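Can the city take out a painted bike lane without asking anyone?

Asked by Amber Van Hecke
Tags: bike lanes, street parking, repaving

Hi all, hoping somebody here knows how this works. I live just off Hirkgate, the long street that runs down the hill to the Perkar grocery store, and I've been riding it to work for years. It has (had?) a painted bike lane on both sides. Nothing fancy, no posts or curbs, just a white stripe and the little bike symbols, but it was enough that I felt okay having my daughter ride behind me on weekends.

In May they repaved the stretch between Catterall Avenue and the store. Great, it needed it, the potholes by the bus stop were awful! But when the striping crew came back they only put the lane down on the uphill side. Downhill there's now a row of marked parking spaces where the lane used to be. No letter, no sign, no meeting that I ever heard of. I asked one of the guys on the crew and he was perfectly nice about it and said they paint what's on the plan.

So my questions are: are they allowed to do that? Who do I even talk to? And is it too late now that the paint is down? I called the main city number and got passed around for half an hour and ended up at parks, who don't do streets. I'd really like to get this right before I go marching in somewhere and make a fool of myself.

3 answers

Shirley Blackburn

Hi Amber, I've been through this on a different street, so let me tell you what I learned, and please check it against your own city's rules. They really do vary a lot from one place to the next.

First thing, "are they allowed to" is probably yes. In most cities the engineer's office can change striping on its own say-so. Adding or removing a traffic signal usually takes more paperwork, but paint is treated as maintenance. What often trips them up is parking. In a lot of places new on-street parking has to be approved by the council or some kind of parking board, so that's the end of the string I'd pull on. Look through the council agendas for the last year and search for the street name. If you find nothing, ask the city clerk.

Second, ask for the striping plan. You don't have to be clever about it, just write "I would like a copy of the pavement marking plan for Hirkgate from Catterall Avenue to the bottom of the hill, both the one in place before the repaving and the new one." Ask for both! I only asked for the new one the first time and had to start over. Mine came as a PDF and it was free, but I've heard of people being charged for copies.

Third, find out if the street is on your city's bike plan. If it's listed there as a bike lane street and the lane got removed, you have a much better argument than "I liked it." It doesn't always bind them to anything, sadly, but they do have to explain themselves, and a council member can ask the question for you in public.

As for whether it's too late, no, I don't think so. Paint can be ground off. Ours was put back after two months - it had been left off by mistake, the contractor was working from an old drawing. I went in ready for a fight and there wasn't one. I'd start out friendly for that reason, in case yours turns out the same way.

One more thing. Take pictures of the street now at different times of day, with the parked cars and without. If hardly anybody parks there at 8 in the morning when you're riding down, that's very useful to have.

Darren Yeoman

they took it out because nobody uses it. I drive that hill every day and I see maybe one bike. people need to park somewhere. also you go just as fast as the cars going downhill so why do you need a lane

Jordan Dunmore

I don't agree with Darren on much there, but the downhill part is a real thing, and it might be what happened. When a street isn't wide enough for everything, some engineers keep the bike lane going uphill, where riders are slow, and use shared lane markings (the bike with the two arrows over it) going down. Did they put any of those in the downhill lane, Amber? If they did, it was a choice somebody made on purpose. If there's nothing at all, I'd lean toward Shirley's mistake theory, or they're not finished yet. Symbols sometimes go in later than the stripes.

What I'd worry about is car doors. Going downhill fast next to a row of parked cars is the worst place to be, and a kid won't know to ride out in the middle of the lane. I'd put that in the first paragraph of whatever you send.

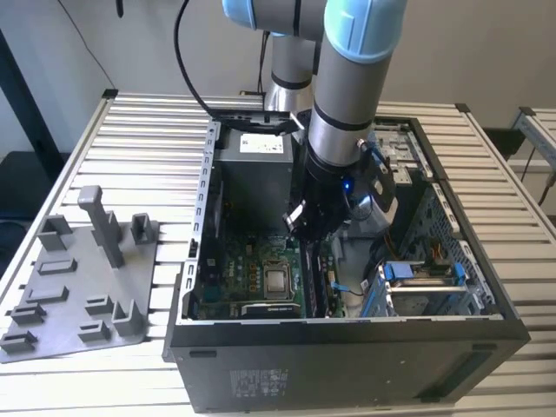 Send it by email so you have it in writing, and copy your council member. Keep it to one page. We had a group letter on Plivov Road that ran on and on, with all of us adding our own bit, and I'm pretty sure it never got read past the top. The second one was short and had 60 signatures on it, and we had a call from the street department on the Monday after. What I'd include is the name of the street and the cross streets, what was there before, what's there now, and what you want them to do. Old street-level photos from the online map sites are good for the "before" part.

Also, ask who your bike and pedestrian person is. Not every city has one, and sometimes it's half of somebody's job, but they'll usually know within a minute if the change was planned. Ours was a fellow named Roland Horrocks and he was easier to get hold of than anybody else in the building. Our city had a rule that you'd get a reply in up to 30 days. He wrote back the same afternoon.

If it does turn out to be on purpose, don't give up on it. You can ask for the parking to go on the uphill side and the lane on the downhill side, or for parking only in the evening. We ended up with no parking before 9 a.m., and that covers most people's ride to work. Not perfect, but I'll take it.

Comment from Amber Van Hecke

Thank you both so much, this is exactly what I needed! Jordan, I walked down and looked, and there are no arrows or symbols on the downhill side, just the parking spaces. I've sent the request for both plans and I'm going to look up the bike plan tonight. Darren, I go down at 7:30, so maybe we just miss each other.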